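Why do I get goosebumps from some music and my husband never does?
Posted by Ayantu Tsegaye in Mind and Senses

Good evening to all. I have a question which I carry with me since a long time. When I listen to certain songs, I get a cold feeling which starts at the back of my neck and goes down into both arms, and the hair stands up. It lasts for a few seconds. There is one choir recording where it comes every time at the same place, when the low voices enter again after a silence. My husband listens to the same recording and he likes it very much, but he says that he feels nothing on the skin, and he has never felt it in his life.
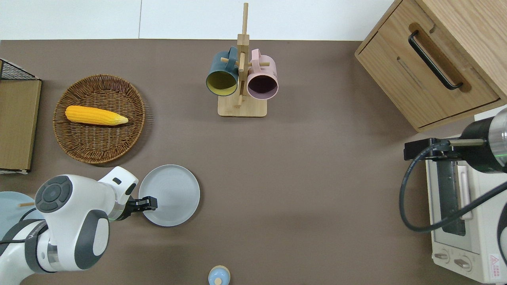

I have read that this is called frisson. What I did not understand is whether it is a sense, like touch, or an emotion, or only a reflex. Also I would like to know if a person can learn it. I am 41, and I think it was stronger when I was a student, but maybe I only listened with more attention at that time. My doctor at the Brurnum clinic said it is harmless and we did not speak more about it.

Hawi Sisay

Hello Ayantu. Frisson is the correct word. It is usually described as an emotional response which has a physical part. The goosebumps come from very small muscles at the root of each hair, and these are controlled by the autonomic nervous system, the same as when you are cold or frightened. So the skin is reacting, but the signal begins in the brain.

Many people who study it think that expectation is important. The brain guesses what the music will do next, and when there is a sudden change in loudness, or a new voice, or a harmony you did not wait for, the response can come. You wrote that it happens after a silence, and this fits well. It can also happen when you know the piece by heart, and I have not found an explanation for this that satisfies me fully.

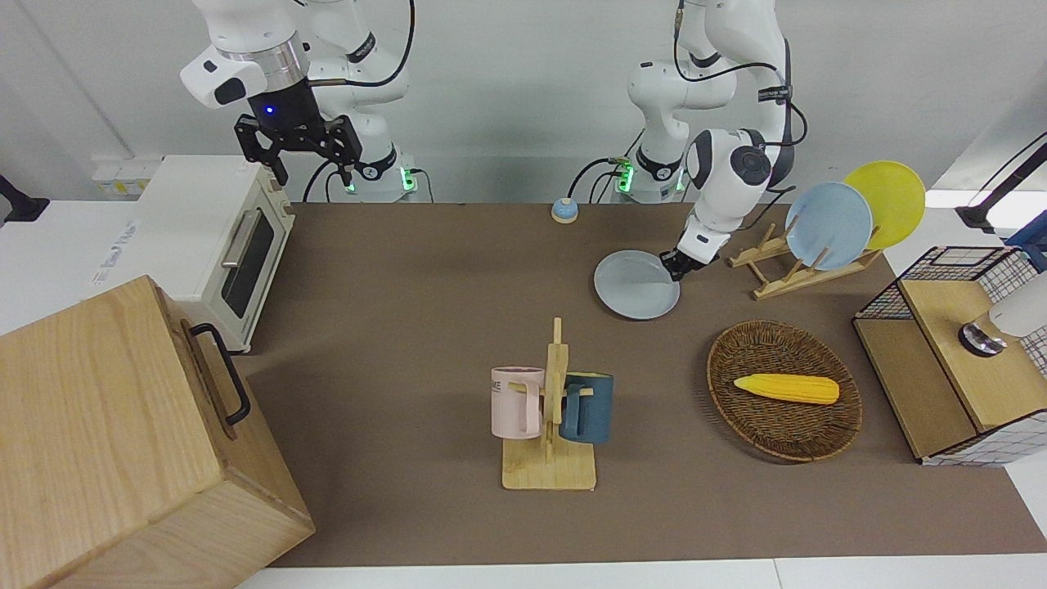
About your husband, there is nothing wrong with him. A good part of people never have it, or have it very rarely. It does not mean he enjoys the music less. There is also a condition called musical anhedonia, where a person gets no pleasure from music, but you say he likes the recording, so it is a different matter.

I do not know if it can be learned. For me it comes more easily with headphones, in the evening, when I do nothing else.

Wellington Andrade

I get this only from bagpipes. Try bagpipes with your husband.

Binta Garba

My sister has it from poems and not from music. I think it is the same as ASMR.

Hawi Sisay

Binta, people often compare them, but they are not the same. ASMR is normally slow and calming, with tingling on the head, and it can continue for minutes. Frisson is short and more exciting. Some persons have both. For poems I agree with you, it can be frisson too.

Ayantu Tsegaye

Thank you, Hawi, now I understand it much better. I will try the headphones this week. Wellington, he has said no to the bagpipes.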